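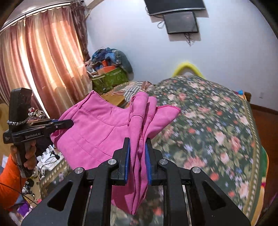 Pink garment with a stitched waistband, over a green floral bedcover.

Keeping Bright Colors Bright

Turn colored clothes inside out before they go in the washer. Zip the zippers and fasten the hooks so they don't snag anything else in the load. Check the pockets.

Wash in cold water on a short cycle. Reds, pinks and oranges should go by themselves the first 3 times. After that they can join the darks, but keep them away from towels, which rub the surface and leave lint.

Use less detergent than the cap suggests. Too much soap stays in the cloth and makes it look dull. If a piece already feels stiff, run it through again with half a cup of white vinegar and no soap.

To test for bleeding, wet an inside seam and press it with a white paper towel. Any color on the towel means hand wash only.

Dry in the shade. Hang pants and skirts from the waistband with two clips, and smooth the seams flat with your fingers while they are damp. Iron on the wrong side.

Filed under Laundry. 207 comments
Next tip: Getting candle wax out of a tablecloth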